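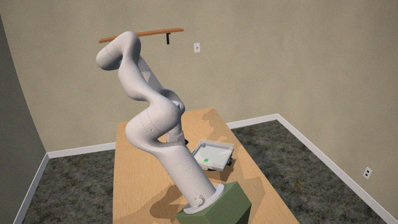
Stuvura Networking Associate -- exam cost and where to sit it?

Forum: Certifications and Training
Started by plugboard_mel, November 3, 2020

plugboard_mel
Trying to book the Associate exam and going in circles. Their price page says 615 but my coworker swears he paid less. Nearest center on the list is Lestirdale, a long drive for me. Is there a closer one that just isn't showing up? Also do they still make you bring two forms of ID. Want to sit it before the end of December if I can.

kobzar_i
615 is right. Your coworker probaly had a voucher through work. Ask your manager before you pay, lots of places have a stack of these sitting in a drawer.

Lestirdale is fine btw. Sat mine there. Parking round the back, don't use the Meijer lot across the road, they do tow.
-- Ivan Kobzar

tenbaset
Disagree on Lestirdale. Check-in took forever, and the headphones they hand out for noise are junk. I'd go with Plulis. It's further but you can get a morning slot most weeks.

plugboard_mel
Plulis isn't on my list at all?? I only get Lestirdale and two that say "closed until further notice"

tenbaset
You have to change the search radius. Defaults to something tiny. Log in, pick the exam FIRST, then the map, then the little drop down top right. If you go to the map before picking the exam it shows every center, including ones that don't do this exam. Dumb design, been like that for years.

kobzar_i
Or call them. Took me 2 minutes on the phone and I had a seat. The site was timing out all week.

rustyconsole
Nobody asked but why sit it at a center at all. Do it from home. Same price, same cert.

tenbaset
Because the home one is a nightmare? Proctor killed my session at question 32 because I was reading out loud to myself. Lost the fee, took weeks of emails to get a retake. Never again.

rustyconsole
Well the rules do say no talking. Mine went fine. Clear desk, door shut, wired connection, done.

tenbaset
Sure, if you live alone. I've got two kids and a dog.

plugboard_mel
ok home is out for me, my internet drops when it rains. Found Plulis after changing the radius, thank you. Still the ID question tho

kobzar_i
Two. One with photo and signature, second just needs name and signature. Names have to match your account EXACTLY. I booked as Ivan and my licence had my middle name on it too, had to get support to fix it before the day. Check that now not the night before.

subnetsue
Anybody know if the fee is going up in the new year? My instructor said yes but he says that every year

kobzar_i
Haven't seen anything official. I wouldn't rush it over a rumor.

rustyconsole
I would. Vouchers are good for a year from purchase, buy now, sit later. Worst case you're out nothing.

tenbaset
Worst case you put it off and it expires. Ask me how I know.

subnetsue
lol fair. Is the practice bank any good? The one with over 2000 questions

rustyconsole
Half of it is old. Do the labs and skip the bank.

kobzar_i
Don't skip it, the subnetting ones are still good practice. Just ignore anything on frame relay.

plugboard_mel
Update -- work did have a voucher, manager is sending it over. Going for Plulis, first slot in December. Fixed the name on my account too, it was missing a letter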